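Butcher block, sticky wrap and other things I get asked about

Updated May 2018

I've had a butcher-block top in the shop for nine years now, and a smaller one in the kitchen for a little less than that, and I get more mail about them than about anything else on this site. So I've pulled the answers onto one page, along with a few tips that had nowhere else to live. Skip around as you like!

Oil it before it looks thirsty

Plain mineral oil from the drugstore is what I use. I've tried the fancy stuff (Okonkwo Hardware over in Gresby sells a lovely one that smells like oranges) and it's nice, but my shop top drinks so much that I'd go broke. Warm the bottle in a bowl of hot water first, pour a puddle, and push it around with an old T-shirt until everything has a shine on it. Leave it overnight and wipe off whatever is still sitting there in the morning. A brand-new top wants this maybe once a week for the first month. After that I go by feel - if a drop of water soaks in instead of beading up, out comes the oil.

Please don't use olive oil. It goes rancid and you will smell it every time you lean over to pick up a screw.

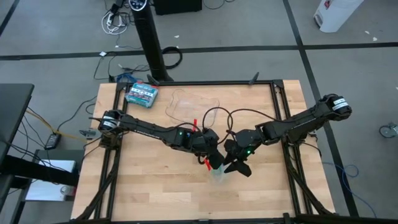 Stains and rings

Coffee rings come out with half a lemon and a good handful of coarse salt. Scrub with the cut side, let it sit for five minutes, then wipe with a damp rag. The wood will look pale and a bit fuzzy when it dries, so give it a light pass with fine sandpaper and oil that patch again.

Black marks are a different animal. Those usually come from a steel can or a tool left on damp wood, and the lemon only gets you part of the way. I've sanded mine out twice. The third one I decided to live with, and it's under the vise anyway.

Dried glue I scrape off with a plastic putty knife. If it won't budge, lay a warm wet cloth on it while you go have lunch.

Let the wood move

A solid top grows and shrinks with the weather. Mine sits tight in July and pulls in again once the heat comes on. If you're bolting anything down to a frame, drill the holes in the frame a little long, going across the grain, and use washers. I didn't on my first one and got a crack 27 inches long for my trouble, right down a glue line.

Carpet is fine under a bench as long as the legs have something flat to stand on. I cut squares of scrap plywood. Check for wobble again a month later, after the pile has squashed down. 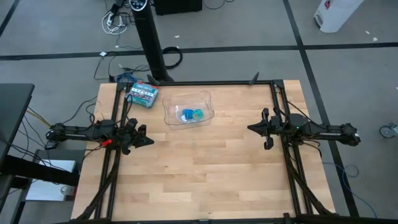 Pale strips like these show every coffee ring, so keep the lemon handy.

Keep a roll of self-adhesive wrap in the drawer

You know the stretchy, crinkly bandage that sticks to itself and not to your skin? I bought it for a sprained thumb and I've hardly been without a roll in the shop ever since. It makes a good grip on a file handle. It holds a bundle of dowels together without leaving gum all over them, and if you do nick a knuckle it will keep a piece of gauze put while you finish up.
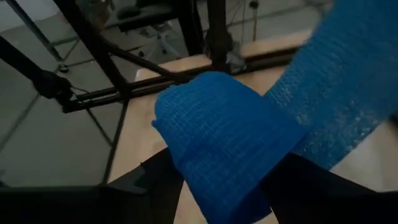
Pull off more than you need and let it relax before you wind it on. Wrapped at full stretch it gets tighter than you meant, which doesn't matter on a hammer but is no fun at all on a finger. Two layers is plenty for a handle, and you can tear it by hand if you start at the edge and don't dither.

Heat ruins it. I left a roll on the dashboard of the truck one summer and it turned into a solid lump - I had to throw the whole thing out. A closed drawer or a zip bag indoors is the place for it.

Rolls of anything wander

Tape, wrap, twine, paper towels, they all end up on the floor sooner or later. Stand them on end if you can. For the ones that won't stand, a dowel through the middle and two cup hooks under a shelf will do it, and the whole thing costs almost nothing. I also press a small strip of masking tape over the loose end and fold the corner under, so there's a tab to grab next time.

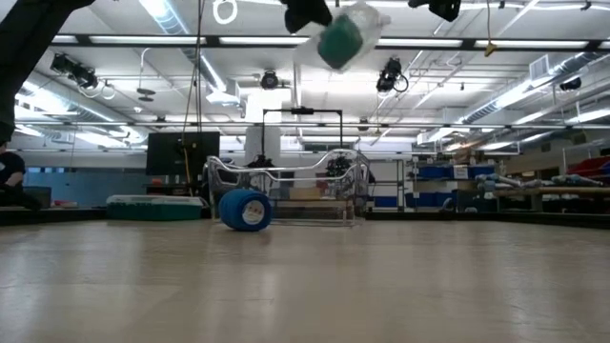

Plastic bags

I keep the thin white ones for lining the scrap bucket and for paint rollers. A loaded roller, wrapped up tight in a bag with the air squeezed out, will keep until the next day in the fridge (warn your family). Stuff the spares into an empty tissue box and pull them out through the slot one at a time. Mine is full again already, so it's time for a trip to the recycling bin at the grocery store.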